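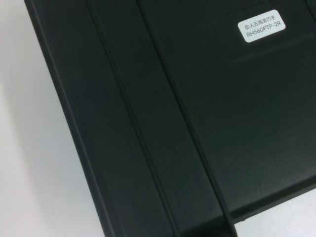

The robot at Gorko has been learning to open a case since September, and on the morning I visit it is learning to open it again. Kagiso Ndlovu, who has the leader arm strapped to her own, flexes her wrist like a pianist with a grudge. Across the bench, the machine flexes too.

"Take three," she says. It is the third take of something that has gone on for weeks, but the numbering starts over after coffee.

The job is demonstration collecting. A person performs a chore through the robot, the cameras and joints record everything, and the recording goes onto a pile. When the pile is tall enough, a model is trained on it and has a go by itself. For the case, the pile is meant to reach 2,000 recordings. They passed 1,000 shortly before I arrived and celebrated with a supermarket cake, which the robot was not asked to cut.

The case itself is a hard-shell thing in a green so dark that everyone in the lab calls it black. It has ribs down the lid and a small white label, RH56DFTP-2R, under a line of Chinese that reads, more or less, "humanoid five-fingered dexterous hand." It sits on a white tabletop, and before every take it has to be put somewhere new. Straight is easy, so straight is discouraged. Nives Sorrentino sets the positions, and she has a gift for awkward diagonals.

"If I let Dario place it, he lines it up with the table," she says. "Every time. He was raised well and it's ruining the data."

Dario Pace, for his part, maintains that his takes are the cleanest in the building. They are. This is also a complaint. A model fed nothing but tidy work has no idea what to do when it misses, so 70 of his recordings were sent back with a request for more fumbling. He fumbled on purpose for an afternoon, and the reviewers marked the results as "theatrical."

The reviewing is done upstairs by Asabe Aliyu, who watches from the wrist camera's point of view, at double speed, with a sandwich. A good deal of what she sees is dark plastic, very close. She keeps takes where the hand hesitates and recovers, and throws out those where somebody's sleeve wanders in. She has started dreaming at an angle.

I am allowed one turn. The arm is lighter than it looks and far more obedient than I would like. I aim for the lid and arrive at the table. Ndlovu saves the file anyway.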